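Bedspread

A bedspread is the outermost covering of a bed, laid over the sheets and blankets and usually large enough to hang down at the sides. It is one of the few household textiles made to be looked at all day, and the history behind it is gloriously rich, taking in weaving, quilting, embroidery, block printing and the long human habit of sitting on the bed to put one's shoes on.
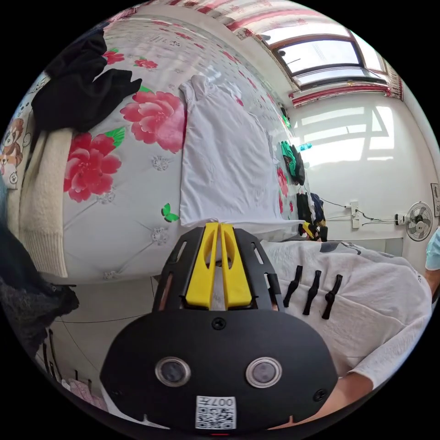 By Baoshan Ding
Household Textiles section. Last revised in October

Names and types

The word is often used loosely. In British homes "counterpane" was once just as common, and it still turns up in novels and in the vocabulary of grandparents. A coverlet is generally smaller, reaching a little past the mattress but stopping well short of the floor. A throw is smaller again. A quilt has layers stitched together, and a bedspread may be quilted too, so the categories overlap quite happily!

Candlewick spreads have tufts of soft cotton yarn pulled through a plain ground, which gives them that lovely ridged feel under the hand. Matelassé looks padded but gets its puffiness from the weave itself. Printed cotton spreads are lighter, easier to wash and by far the best place to find big, bold pattern.

Floral patterns

Flowers have been the favourite subject for centuries. Painted and printed cottons from India, known in Europe as chintz, caused a sensation from the seventeenth century onwards, with their curling stems and colours that survived the wash. European printers spent generations trying to match them, and the results are a joy to trace from one pattern book to the next.

The peony deserves a special mention. Long admired in Chinese art, where it is linked with wealth and honour, it suits a bed wonderfully well: the bloom is round and full, and it can be drawn very large without looking thin. On a white ground the reds and pinks stand out even in a dim room.

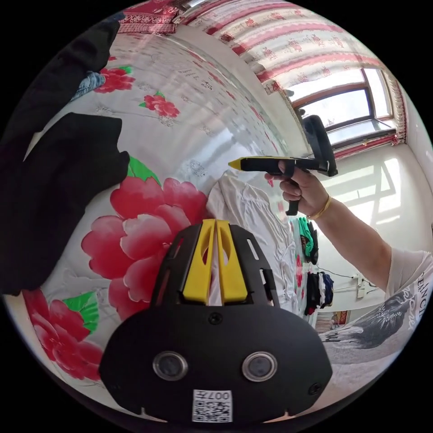
Large floral motifs, including a red-and-pink peony, on a white bedspread.

Local collections

The Bognár collection at Brarkstead holds 2,265 printed samples and is a delight for anyone fond of the subject. Its oldest drawers are arranged by flower, then by ground colour, and 15 of the peony designs come from a single workshop in Diltau. Seven of those have a matching pillow border. The reading room opens on Tuesday mornings.

Care

Cotton spreads can usually be machine washed on a gentle cycle, though a large one needs room to move in the drum. Strong sunlight fades reds first, so turning the spread end to end every few weeks helps it wear evenly. Candlewick should be shaken well while damp and never ironed flat. For storage, rolling is kinder than folding, as sharp creases weaken the fibres over time.

See also: Chintz; Counterpane; Matelassé; Quilt; Valance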